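Droltano G2 linkage gripper – bin picking trial notes

The Droltano G2 is a two-finger linkage gripper for small and mid-size arms. Fingers are driven through parallel links, so the pads stay close to vertical over most of the stroke. The kit ships with one wrist adapter, one hose set and two finger blanks. Rated grip force is adjustable in 10 steps from the controller.

We compared it with the Bimex vacuum head on the same arm, using mixed household and toy items in a divided metal bin. Each tool was given 745 pick attempts. The G2 completed 451 of them without a regrasp on the factory settings. Most failures were at the walls, where a finger needs clearance on the far side of the part.

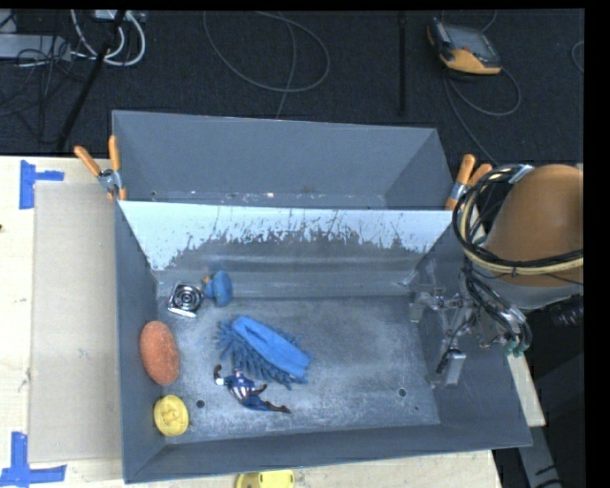
Mathis Guérin disagreed with the choice of items and wrote that a microfiber mitt tells you more about the fabric than about the fingers, and that he would score soft goods separately. Results for soft goods are now listed on their own line in the data sheet.

Setup notes:

Clamp the bin on both sides. Sideways contact with a wall will otherwise shift it and the taught positions are lost.

Route cables above the wrist with slack for the full rotation. Check the loop at both joint limits before running at speed.

Start at force step 3 for sponge and foam. Hard parts with a raised rim hold well at step 6 – higher settings gave no gain and marked the pads.

Set the floor height by touching off on bare metal. Worn coating on a divider can change how a depth camera reads the slope, so recheck the exposure after swapping bins.

The G2 is a poor choice for flat parts lying face down. Use the vacuum head for those, or fit the thin Jurčo fingertips (ordered separately, lead time 33 days).

Related items
Bimex vacuum head, single cup
Jurčo thin fingertips, pair
Hudness wrist cable bracket
Droltano G2 spare hose set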